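Tremard on the ring road - another use-by problem, anyone else?

Forum > Local > Shops and services

pollard_ash
Posted 7:42 pm

Bought two packs of cooked chicken slices from the big Tremard last night. Got home, put them in the fridge, went to make sandwiches this morning and both packs were three days past the use-by date. Not the best before, the use-by. They were at the front of the shelf with a full price label on.

Rang the store and was told to bring them in for a refund. I asked whether someone would go and check the rest of the shelf and the lad on the phone said he would "pass it on". Has anyone else had this? I'm wondering whether it's worth reporting to the council or whether I'm making a fuss over four quid.

mrs_tinpot
Posted 7:58 pm

Yes, in February. Houmous, six days over. I took it back and the woman on the desk was very nice about it, gave me the money and a voucher. I went round to the chiller afterwards and there were more of them still there with the same date. I told a member of staff and he moved them, so fair enough, but it should not be the customer doing it.

Keith54
Posted 8:10 pm

You check the date before you put it in the trolley. I've done that for 40 years and never brought home anything out of date. Everyone wants to report everything now.

pollard_ash
Posted 8:16 pm

I do normally check. I was in a hurry and had a child with me. It's still an offence to sell food past its use-by as far as I know, whether I looked or not.

gravelpit
Posted 8:31 pm

It is. Use-by is the safety one, best before is only about quality. A shop can sell you biscuits past their best before all day long if they want to. Chicken past its use-by they can't.

Report it to environmental health at the council. There's an online form. They will want the receipt, a photo of the label and the time you bought it. Don't throw the packs away until you've heard from them. Put them in a bag in the freezer and write on it so that nobody eats them.

Keith54
Posted 8:37 pm

And what will the council do? Send a letter.

gravelpit
Posted 8:44 pm

Possibly. But if they get several reports about the same shop they are more likely to visit. I used to work in a food factory and we took inspections seriously, including the ones where all we got was a letter.

sundial
Posted 9:02 pm

I worked nights on chilled at that branch until the summer before last, so I can tell you how it used to work. There was one person doing date checks across the whole of chilled, and if the delivery was late they got pulled off to help with that. You were meant to go along each shelf, pull everything forward, check the back, reduce what was going out that day and take off anything over. On a busy night it got done for meat and fish and then whatever else you could manage.

They brought in a handheld system called Flustimer that was supposed to tell you which lines were due. It only knew the date you typed in for the first case. If a second case turned up with a shorter date it didn't know, and if you trusted the handheld you walked straight past it. I said so at the time, and so did others.

mrs_tinpot
Posted 9:09 pm

That explains the houmous. Is it the same with milk? I've had two go sour on me before the date, which I suppose is a different thing.

sundial
Posted 9:20 pm

Different thing, yes. Milk sells so fast it hardly ever goes over. If it's sour before the date it has usually been warm at some point, either in the back waiting to go out or in somebody's car. It could be your fridge as well. Worth getting a cheap thermometer, it should be at five degrees or under.

While you're at it have a look at the top when you buy it. I put back any with a cap that isn't screwed on straight.

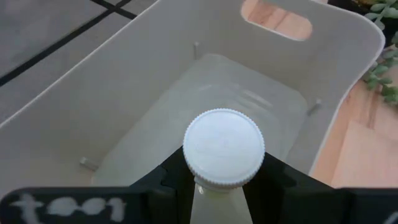 White screw cap, ridged round the rim

mrs_tinpot
Posted 9:26 pm

Thank you. The fridge is quite old so I will check it. It's a Strömberg that came with the house and the dial only goes from one to five with no clue which is colder.

gravelpit
Posted 9:29 pm

Five is normally colder, but go by the thermometer.

Keith54
Posted 9:33 pm

So now it's the customer's fridge. That was my point to begin with.

pollard_ash
Posted 9:40 pm

Keith, my chicken was three days over when I paid for it. My fridge had nothing to do with it.

old_weir
Posted 9:51 pm

I'll stick up for Tremard a bit. I shop there every week and I've had one bad item in years, a bag of salad, and they refunded it without any argument. The Mestik on the high street is far worse. I've seen ham in there that was dark at the edges, and the floor by the freezers is always sticky. A big shop like Tremard must have thousands of things on its shelves and a few are going to get missed.

gravelpit
Posted 9:58 pm

I don't agree that it's all right for a few to get missed if it's cooked meat. Salad is one thing. If an older person or someone who's pregnant eats chicken that's three days over they could be properly ill. The fine for a shop can be a lot more than £1,000, and there's a reason for that.

Agree with you about Mestik though.

old_weir
Posted 10:05 pm

I didn't say it was all right, I said it happens. There's a difference between a shop that slips up and a shop that doesn't care. I'd want to know which one it was before I got the council in.

sundial
Posted 10:14 pm

From what I saw the people on the floor cared. There weren't enough of them. A report would probably help them, to be fair, as the managers only put extra hours on when there had been a complaint from outside. After the last visit while I was there we had two people on dates for a month or so. Then it went back to one.

pollard_ash
Posted 10:22 pm

Right, I've filled in the form. It took ten minutes. It asked for the batch code, which I found on the back of the pack, and whether anyone had been ill, which thankfully they haven't. I got a reference number ending 363 and a message saying someone will be in touch within ten working days. Packs are in the freezer in a carrier bag with a note on.

I'll still go in for the refund tomorrow but I'll take the receipt and photos and hang on to the packs for now. Does anyone know if they will refund without the item?

mrs_tinpot
Posted 10:27 pm

They did for me with a photo once, for some yoghurts. Ask for the customer desk. The ones on the tills aren't able to do it.

Keith54
Posted 10:31 pm

Let us know what the council says. I still say it'll be a letter.

pollard_ash
Posted 10:33 pm

Will do.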